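4. O que vimos nos jogos (e o que ainda nos intriga)

Vou falar na primeira pessoa porque estive em quase todas as bancadas desta época, com o frio de janeiro a entrar pelo casaco. Acompanhámos 183 lances de bola parada do torneio escolar de Stulari, todos anotados à mão pela Savita Pathak e por mim, e confesso que comecei convencida de que os cantos curtos eram uma perda de tempo. Que engano! As equipas mais novas, sobretudo a de Tiwari, saíam a jogar curto e ganhavam uns metros preciosos.

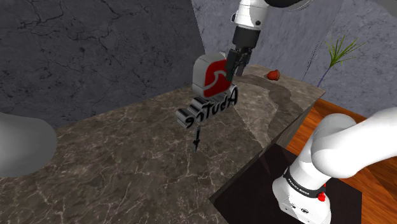 Mas porque é que o canto curto resulta melhor nos escalões mais jovens? A nossa leitura é que os defesas ficam colados à pequena área e demoram a sair, por isso quem recebe a bola tem tempo para levantar a cabeça.

O Tomás Sheehan, que treinou a Hikance, discorda de nós e diz que tudo depende do vento. Tem alguma razão – no campo de cima, com 400 pessoas a gritar e a bola a fugir para a linha, ninguém arriscava um cruzamento longo. Separámos por isso 10 jogos com vento forte e voltámos a ler as notas (uma tarde inteira, com muito chá).

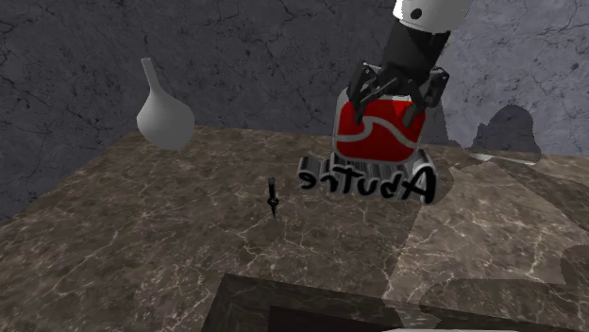
Figura 2. Braço robótico sobre bancada de mármore castanho, imagem simulada.

Nesses jogos a diferença entre canto curto e longo encolhe, mas não desaparece. Só em 5 deles o canto longo levou a melhor, e dois foram contra a mesma equipa, que defendia os cantos com toda a gente atrás da bola. Gostava de ter mais jogos à noite, confesso, porque a final foi às 19h e pareceu-me outro desporto.

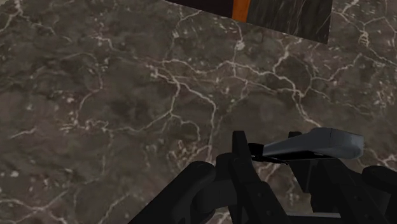
4.1 Lançamentos laterais

Aqui temos menos para contar. A Pramila Kaushik sugeriu juntar os laterais longos aos cantos, e chegámos a tentar, só que as nossas notas não dizem sempre de onde partiu a bola. Ficam para a próxima época.

Pesquisar artigos... OK

Artigos relacionados
Livres indirectos no futebol escolar – So-yul Noh
O guarda-redes que sai cedo de mais – Babita Shukla

© Cadernos Stellano | Contacto | Voltar ao topo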